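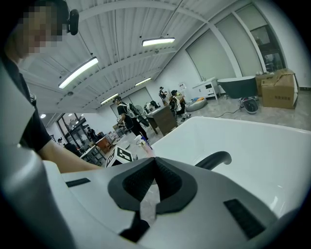 Grout or silicone where the tub meets the tile?

tapwater_73
Jan 15, 2025
We moved into a unit in Prelleston in October and the joint between the bath and the wall tiles has cracked along most of its length. The last owner used grout. My father-in-law says to rake it out and regrout, the bloke at the hardware shop says silicone. Which is it?

Cokell
Silicone. The tub moves when you fill it and grout can't flex. Fill the bath with water before you run the bead, and leave it full until the silicone has cured.

kivi
Agree on silicone, not so sure about filling it. I've done 2 baths empty and neither has split. Mine are steel though — acrylic might be another story.

Cokell
Acrylic flexes a lot more. I'd fill it.

tapwater_73
Thanks both. How do I get the old grout out without chipping the glaze?

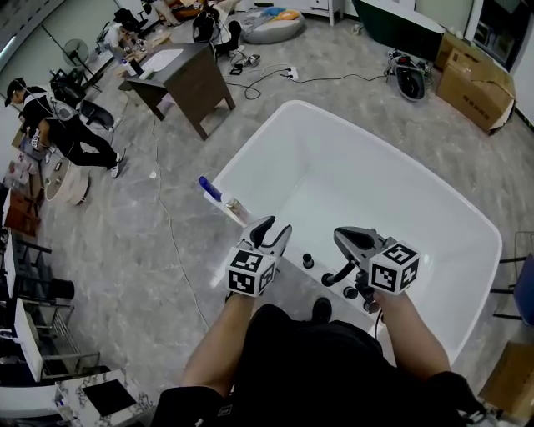
I've got an oscillating tool but I'm nervous about using it that close to the tiles.

lundus29
Use a hand rake. It took me 20 minutes a side and I didn't mark anything. Vacuum the gap, wipe it with metho and let it dry overnight.

kivi
The oscillating tool is fine with a carbide blade on low speed. A hand rake slips just as easily when your wrist gets tired.

lundus29
Maybe, but a slip by hand leaves a scratch you can live with. I wouldn't give a first-timer the power tool.

tapwater_73
Hand rake it is. Any preference on colour? The grout on the wall is light grey.

Cokell
Match the wall grout. White shows mould sooner, and get one rated for bathrooms whatever the colour.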